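**Linen and Clothing Room, Trevstead House – Daybook**

August, 7:40 a.m.

The room was opened at the usual hour. Two sacks of donated clothing had been received overnight from the Khattak collection point and were entered in the register before sorting began. Mr. Arsalan Afridi was on duty until noon.

Short-sleeved shirts were handled first, as the summer shelf had run low. Each one was laid flat on the white table, smoothed from the center outward, and checked at the collar and underarms before folding. The teal shirt with "FREE!" printed on the front was passed to the adult shelf. The lettering is cream-white and stands out well against the cloth.

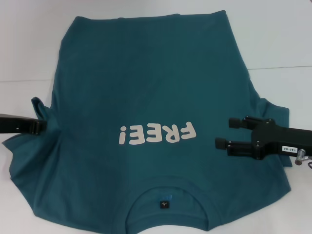 Should a printed shirt be folded with the design inside or outside? The design goes outside, so that residents may see what they are choosing without opening the pile.

The folding method remains as agreed last month: sleeves in first, then the sides, then the hem brought up to the neckline. Creases were pressed out by hand – the iron is still awaiting a new cord from Gallska. Two shirts had open seams and were placed in the mending basket with a note pinned to each.

A parcel of 1,000 blank size labels arrived from Musoron shortly before eleven. It was signed for and put in the lower cupboard. The old labels are to be used up first.

The window was kept open throughout the morning, and the smell of stored cloth is much reduced. Bed linen was not reached today. The pillowcases remain on the trolley by the door, to be counted in the morning before the delivery.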